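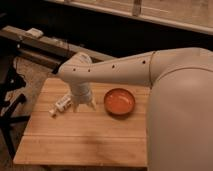
## Slide 1: What ends up on the table

- Wait for people to sit down. Lights can stay on.
- Say who I am: Thảo Thân, I run the home sorting evenings at Elunley.
- Start with the small white tube. Most houses have several like it, lying wherever they were last put down. This one has faint printing along the side, the kind you have to hold up to the window to read.
- Then the orange bowl. Shallow and round. A shallow bowl is what I want people to use for this, and I'll come back to it on slide 3.
- Ask for hands up: who has a tube at home and couldn't say what is in it? Give them a moment.

## Slide 2: The drawer count

- Last winter we asked households in the Dankwa flats to empty one drawer each on to a table and write down what came out.
- 136 households sent a sheet back. Between them they listed 460 tubes, small bottles and sachets.
- Say clearly that this was one block of flats and people chose their own drawer. Bathroom and kitchen drawers are mixed together in the total.
- The commonest note in the margin was "can't read label". Second was "thought this was finished".
- If someone asks about medicines: those go back to the pharmacy. Don't get drawn into it, there is a leaflet by the door.

## Slide 3: One bowl, one table

- Clear the table first. A plain wooden top is fine, no cloth.
- Take things out of the drawer one at a time and lay them flat, label up.
- Anything you will use this month goes in the bowl. Everything else stays on the table until the drawer is empty.
- Keep the bowl shallow. In a deep one the small things go to the bottom and you are back to a drawer.
- Read each label aloud if there are two of you. It is slower but fewer things get put back unread.
- Stop after 8 minutes, even if you haven't finished. People who set aside a whole afternoon mostly didn't start.

## Slide 4: Putting it back

- Tubes lie on their sides, caps all facing the same way.
- Write the month you opened it on the cap end. The Litex pens hold on plastic, pencil doesn't.
- Stendance trays fit most kitchen drawers but are too tall for the older units. Measure before buying.
- Leave roughly 2 minutes for questions, then hand out the blank sheets.
- Sheets come back to the Elunley desk by the end of December.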